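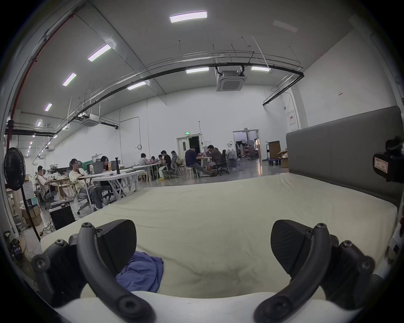 A reader in the last round of comments asked whether a fitted sheet should ever be pulled so tight that it pings off the corners, and said theirs did it every night until they bought the next depth up.

It shouldn't, and going up a depth was the right answer. Most fitted sheets sold here are cut for a shallower mattress than people now sleep on. Measure the side of the mattress with whatever topper you use in place, then add a bit for the tuck.

Large bed, Clastside. Cream sheet on, no top cover yet, and a blue cloth bunched up on it. The creases are mostly towards the centre.

This is the bed page of the Clastside gallery. The bed stands in the big room with the concrete floor, with the white tables further back where people sit and work. We look after the bedding and keep notes on how it is put on, washed and stored. The wardrobe and kitchen pages are listed separately.

Notes on the bed

The headboard is grey, padded and tall, with rounded corners at the top. Upholstery like that picks up dust along the top edge before anywhere else. We go over it with the soft brush on the vacuum on a Thursday and leave it alone the rest of the week. Water marks grey fabric badly, so no sprays.

The sheets we buy are Wovach, in cream. The label gives a thread count of 355. They came out of the packet stiff and took several washes to soften. Cream was chosen over white after a set of white ones went yellowish in store.

We own 11 sheets for the large bed. Eight are in regular use and the others are kept back for when one tears at the elastic. It is nearly always the elastic that goes first.

Creases in the centre

A wide sheet creases in the centre when the corners have been done one after the other down the same side. Do one corner at the head, then the one diagonally opposite at the foot, then the remaining two. Smooth from the centre out with a flat hand. A few creases will stay if the sheet was folded for a long time, and they drop out after a night or two.

Folding

A fitted sheet folds flat enough if you put the corners inside one another first, lay it down, and turn the elastic edge in before folding in thirds. Ours go on an Anorico shelf 16 inches deep, and a sheet folded in thirds twice just fits. Pillowcases go inside the last fold so that the set stays together.

Comments

Diagonal corners works, thank you. I had been doing the head end first for years and fighting the last one.

Do you iron the cream ones? I have the Joshi sheets, similar weight, and they look like a paper bag if I don't.

Reply from the page: no ironing. Out of the machine promptly, a good shake and over the line.

Same trouble with elastic here. I sew new elastic in at the corners only, takes an evening per sheet.

Is there a page for duvet covers?

Reply from the page: coming in September.

Contact | Copyright Clastside gallery pages | Back to top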